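Camix Round Tablecloth, White

Item no. 2354

A white cloth with printed cartoon animals for round tables, made by Herkach for cafes, meeting rooms and home use. The fabric is a polyester and cotton blend with a stitched hem. It can be machine washed and ironed on medium.

The white goes with most chairs and dishes. It also suits a table that gets used as a desk between meals, with a computer mouse and a keyboard on it. 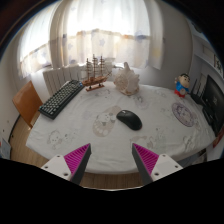

Ordering and delivery

Sold singly or in cartons of 18. Cartons ship from our Brukosgate warehouse, usually within two working days. For orders over 500 pieces, write to Dinesh Paul in sales for a quote.

Measure the table across the top and add twice the drop you want. Custom diameters are made to order and can't be returned.

Care

Wash before first use. Do not bleach. Expect slight shrinkage after the first wash.

Matching napkins: item no. 2601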